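Lists > sastunix-users > Archive > Grip faults
Prev Next Thread Author Search

Re: gripper lets go after fault reset
15 May 2020, Liis Navickas

Beatriz Bragança wrote:
> Our arm drops the cloth every time I clear fault 248. Yours too, or
> are we special? Drader support told me to update to the current
> release, and I'm already on it.

You're not special. We had 79 of these in the log before I stopped blaming the cable.

The reset reloads the default grip force, and the default is zero. So the fault trips, the arm holds still like a good citizen, you press the button and it opens its hand. With cloth this is merely insulting. Farouk was under it with a steel bracket in August and now has opinions about default values.

Until there's a patch, set hold_on_reset to 1 and raise the fault delay from 1125 to 2000 ms.
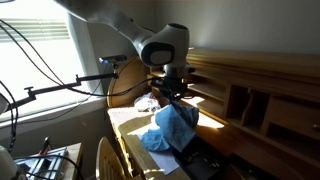 Park low before you clear anything, too, and keep hands out from underneath – the setting doesn't survive a power cycle, as I learned the slow way. The Drakham controller has the same reset code, so check that one if you still run it.

I've filed it with Sastunix. They have marked it "cosmetic."

Liis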